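4.3 Do the reported gains survive a change of object?

The result most often quoted from the earlier Tirnon study is that a policy trained only on hand-held gripper recordings will pick up objects it has never met. We wanted to believe this, and our first pass seemed to bear it out. On closer reading we are less sure. The training set used there holds 3,432 recordings, but most of the objects in it are boxes, cups and other things with flat or evenly round sides. A policy that does well on a new cup after seeing many cups has not told us much.

We therefore put together a small set of awkward shapes. There are 14 objects in all, and each has at least one of the following: a width that changes along its length, an end much wider than the place where it would normally be held, or a surface smooth enough to make a poor grip costly. Tekle Hadgu and Kidus Berhe recorded the demonstrations with the same hand-held tool used in the earlier work, with no change to the fingers or the camera mount. In total we kept 291 recordings after throwing out those where tracking was lost partway. Figure 6 gives one view from the tool's own camera, with a bone-like shape held upright by its narrower part.
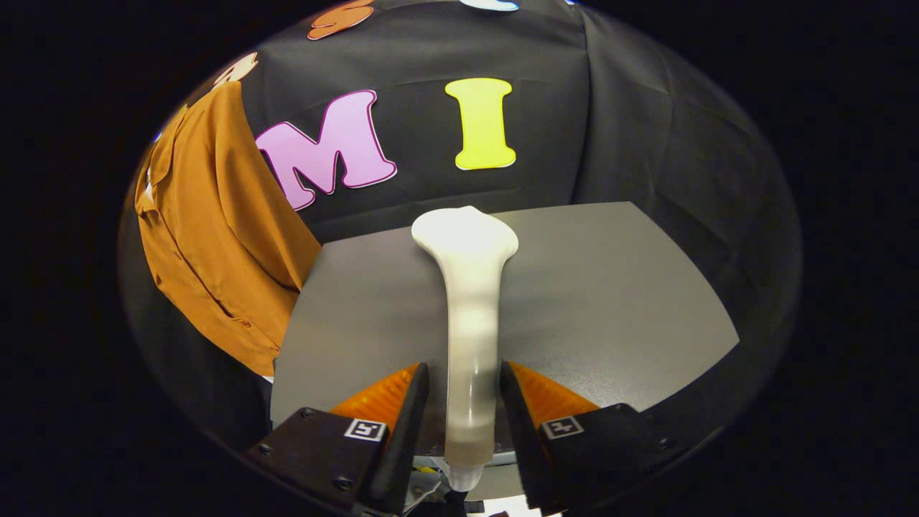
Vuseo test room, Ballarat, January 19, 2024

Figure 6. View from the hand-held tool. The white object is held near its lower end, with its two-lobed end uppermost. A small square marker can be seen on each finger.

The figure shows why we chose this kind of shape. The end that fills the upper part of the view is the wide one, and it is a poor guide to where the fingers meet the object. The lower shaft, where the grip is made, is darker and partly in shadow. A policy that has learned to centre its grasp on the largest bright region will aim too high. We suspect that a fair share of the success reported on cups comes from exactly this habit, as the middle of a cup is usually a fine place to grab it.

The background is a second worry. Our recordings were made against black cloth carrying large coloured letters, a choice carried over from the earlier protocol, where it was argued that a busy but fixed backdrop would help tracking. It may well do so. It also gives the policy a set of strong, unmoving cues that have nothing to do with the object. When Josefien Nijs masked the upper part of the view during training, the learned grasps shifted for seven of the objects, and for several of these the shift was larger than the one we got by swapping the object itself. We find that hard to square with the claim that the policy has learned about shape.

We do not think this sinks the method. The tool is cheap to use, and the finger markers gave us a usable reading of grip width in most of the kept recordings. Our complaint is with the test. Reporting one success rate over a mixed bag of objects hides which ones were easy, and the Skovel benchmark has the same fault. Kedir Degefa has argued in our group that the masked condition is unfair, given that the policy loses real information about camera motion along with the letters. We accept part of this. A fairer version would move the letters between recordings and leave the rest of the view alone, and we have not yet run it.

Until that is done, we report results for each object separately in Table 5 and give no overall figure.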